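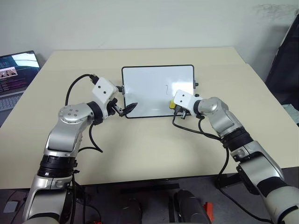 Stand: 17. August 2026, Werkstatt Bruneo, Bereich Montage

Die Schichttafeln werden seit Juli von der Zweiarmstation abgewischt. Für das Personal bleiben vier Tätigkeiten: Tafel einlegen, Wischkörper prüfen, Ergebnis kontrollieren, Reste von Hand entfernen. Die folgenden Hinweise ersetzen das Blatt neben der Stempeluhr.

## Tafel und Stift

- Nur trocken abwischbare Marker verwenden. Permanentmarker gehören nicht an den Tafelplatz, auch nicht in die Schublade darunter.
- Alte Schrift, die länger als eine Schicht steht, haftet stärker. Einmal mit demselben Marker nachziehen und sofort trocken abwischen.
- Groß und mit Abstand zum Rahmen schreiben. In den Ecken bleibt am meisten Farbe stehen.
- Stückzahlen werden vor dem Einlegen ins Schichtbuch übertragen. Die Station unterscheidet nicht zwischen erledigten und offenen Einträgen.

Der letzte Punkt hat in der ersten Woche zu Rückfragen geführt. Früher wischte die Schichtführung selbst und las dabei noch einmal mit. Dieser Kontrollblick entfällt und muss an anderer Stelle stattfinden; zuständig ist jetzt, wer die Tafel einlegt.

## Wischkörper

Weiche Wischkörper drücken sich zwischen den Fingern zusammen. Sitzt einer zu tief, berührt der Finger die Tafel und hinterlässt Riefen im Lack.

1. Wischkörper auf Risse und eingedrückte Stellen prüfen.
2. Mit lauwarmem Wasser und einem Tropfen Spülmittel auswaschen, vollständig trocknen lassen.
3. Mittig zwischen die Finger setzen, Greifkraft auf Stufe 2.
4. Nach 50 Tafeln tauschen, bei dunkler Tinte früher.

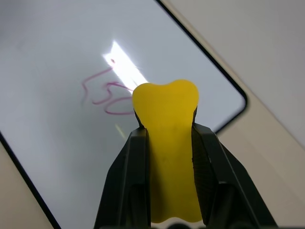

*Wischkörper im Greifer: Das obere Ende steht frei über den Fingern.*

Die gerippten Greifflächen setzen sich mit Farbabrieb zu. Eine trockene Zahnbürste genügt. Kein Aceton, kein Bremsenreiniger.

## Tafel einlegen

Die Tafel liegt flach, die Schreibfläche nach oben. Vor dem Einlegen die Tischfläche abwischen, ein einzelner Span unter dem Rahmen reicht für ein Kippeln. Beim Start bleiben die Hände vom Tisch. Wer die Lage korrigieren will, hält die Station zuerst an.

Kabel an den Handgelenken einmal pro Schicht mit dem Blick verfolgen: Sie dürfen in Bögen hängen, aber nicht unter der Tafel liegen. Deckenleuchten spiegeln auf der Fläche. Zur Kontrolle daher den Standort wechseln und schräg auf die Tafel sehen.
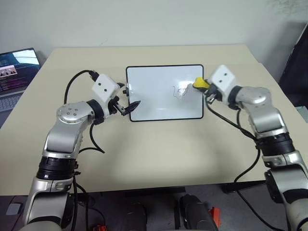
*Linker Greifer geöffnet am Rahmen, rechter Greifer am gelben Wischkörper neben der Schrift.*

## Nacharbeit von Hand

| Befund | Maßnahme |
|---|---|
| grauer Schleier | Mikrofasertuch, leicht feucht, danach trocken |
| farbige Punkte | Tafelreiniger, kurz einwirken lassen |
| Rand am Rahmen | Wattestäbchen |
| Riefen | Tafel aussortieren, Wischkörper prüfen |

## Zeit und Zuständigkeit

Celeste Valente hat die Handzeiten vor der Umstellung notiert: 14 Minuten je Schicht für alle Tafeln. Die Nacharbeit ist darin nicht enthalten und wird seit der Umstellung getrennt erfasst. Eine Stelle ist nicht weggefallen. Die Aufgabe ist von der Schichtführung zur Materialbereitstellung gewandert, und dort fehlt bisher eine Vertretungsregel.

Störungen bitte mit Uhrzeit und Tafelnummer an Nicanor Cantero melden. Ersatzwischkörper liegen im Schrank Carretero, zweites Fach.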